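Re: [demos-list] how many demos before you stop?

Keisha Hutchins wrote:
> We're at 2039 episodes on the cup-and-saucer task and the policy still
> drops into that stupid hover about a hand's width over the cup. Before I
> ask people to spend another month on it, how did you all decide when you
> had enough? Is there a number? Also, are you still throwing out the ugly
> takes or keeping them? And does anyone trim the starts?

Hi Keisha, hi all,

Oh, I know that hover. We had it for most of November on the lid task and I came close to blaming the wrist camera, the lighting and the gripper pads, in that order. For us it was the demos. Every one of us had learned to pause right before closing the fingers, sort of a "ready? ok" moment, and the model picked up the pause beautifully and then had no idea how to get out of it.

So my first suggestion is to go watch 30 seconds of your own stuff before you collect anything more. Pick episodes from different people and just look at the approach. If everybody stops in the same spot, more of the same won't help you.

As for a number, I wish. We planned on 3000 for the lid task because that was what got written in the plan, and we quit well short of it. What we do now is train on half, train on all of it, and compare. If the second one isn't clearly better we change what we're collecting: new table height, new starting pose, different person on the gripper. Skemeck (our little bookkeeping script, I'll send it if anyone wants it, the README is terrible) keeps a tally by operator and by starting pose, and that tally has saved me more grief than the total ever did.

We collect with the hand-held grippers out in the main room, on the big white table, with someone at a desk and the arms lined up farther back. I like having all of that in the background. Our first batch was done against a plain curtain and the policy fell apart the minute somebody rolled a chair past.
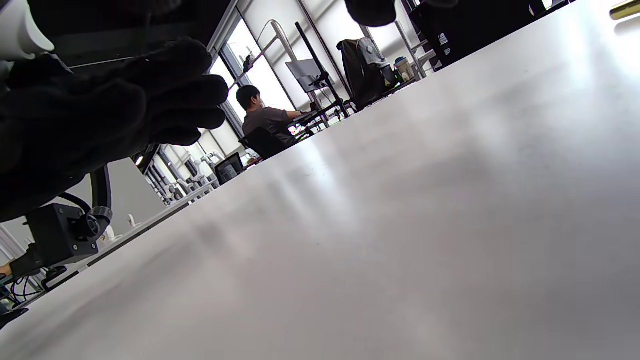
Yeshi Wolde asked me off-list whether a busy background just means you need that much more data, and whether it wouldn't be smarter to get the task working against the curtain first and add the mess later.

Fair question, and I went back and forth on it. We tried it that way with the Vargate bins. It worked great on the curtain, then we added the room and basically had to start over, so for us the curtain set was wasted effort. Your mileage may vary if the task is really fiddly. If you're threading something, sure, start clean.

On ugly takes: keep them if the person recovered. A slip and a regrab is gold, and it's what you're missing if your policy hovers. I toss the ones where tracking jumped, or where somebody swings the gripper off to one side to talk to a friend and the recording is mostly ceiling. And please write down why you tossed it! I have a folder called "bad" from the Skurklow runs and I could not tell you what's wrong with half of it.

Trimming – yes, I trim the starts, but lightly. I leave 2 seconds before the first real motion. When I cut right to the motion, the thing lunged.

Also, what gripper opening are you recording, the commanded one or the measured one? That bit us with the Åberg fingers and it looks a lot like a hover from the outside.

If you can put up 4 or so of the hovering rollouts next to the nearest demos I'm happy to look at them tonight.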